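News > Homeware > Press releases

A folding table for Trurkthorpe — and why I've become a bore about white cloth

January

I'm Makis Mavromatis and I look after the linen side of things at Drotanix, so this is my bit of news to share. We're opening a folding room at our Trurkthorpe shop this month, with a big dark table in the middle of it, and anybody can come in and learn how to fold the stuff they've been stuffing into the airing cupboard for years. It goes hand in hand with our new plain white range, which is called Bruvow and which I've been going on about at home until I was asked to stop.

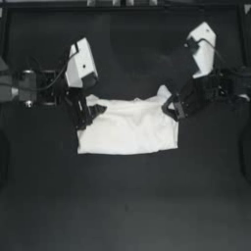
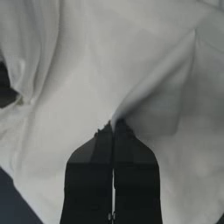

White cloth, with plenty of creases still to smooth out.

What size of table do I need to fold at home?

Anything that lets you lay the piece out wide with a bit of room to spare on either side. A kitchen table is fine for most things, and a made bed will do if you press down a little harder when you smooth.

I get asked that more than anything else, along with why we went for a dark top. Well, white on white is a nightmare! You can't see where your edge is, you can't see that one corner has crept up on the other, and then you end up with a wonky bundle that won't sit on a shelf. On a dark top the outline jumps out at you. I tried it first with an old brown blanket thrown over my dining table, which worked well enough that I pestered everybody until we got a proper one.

The way we teach it is very simple. You start with the long side nearest you and get that bottom edge straight before you touch anything else. Then you go to the two top corners, one hand each, and ease them apart gently (no yanking, please, you'll only pull it out of shape). Small creases you can stroke out with the flat of your hand, working from the middle towards the sides. Only then do you fold. If a little flap has tucked itself over at one side, open it out first, or it'll be in there making a lump for ever more.

Sessions last an hour and we take 12 people at a time, at three in the afternoon and again at seven in the evening for those of you who work. It's free, tea is included, and you're welcome to bring your own tablecloths and pillowcases. Please do bring them washed. A fitted sheet is allowed but you only get one go at asking me about it, because we could be there all night — I have opinions.

As for Bruvow itself, the range has 19 pieces, everything from napkins up to a tablecloth that seats a very full Sunday lunch. It's all plain, all white, with no frills or borders to go out of fashion. We asked customers what they wanted last autumn and had 659 replies, and what came back again and again was that people were fed up with cloths that looked lovely in the packet and then never matched anything else they owned. So every piece in this lot goes with every other piece. The packaging was done by Panyasiri, who talked me out of ribbon, and I've forgiven them.

I should say that I was a terrible folder until I took this job. My mum rolled everything into sausages and so did I, and I still roll my socks. But there's something very calming about a stack of cloths with the edges lined up, and I'd like more people to have a go at it without feeling daft.

The folding room is upstairs at Drotanix in Trurkthorpe, past the towels. You can book a place at the till or by ringing the shop and asking for me. If I'm not there, leave your name and the time you'd like and I'll ring you back.

Comments

Tilly_B: Is there a lift? My knees and your stairs don't get on.

Makis at Drotanix: There is, at the back by the bath mats. Give us a shout at the till and we'll show you.

ironing_dodger: Tried the blanket trick with my white napkins last night. Much easier to see the corners. Still not ironing them.

Peg: Will you do the fitted sheet for a whole session one day? I'd come to that.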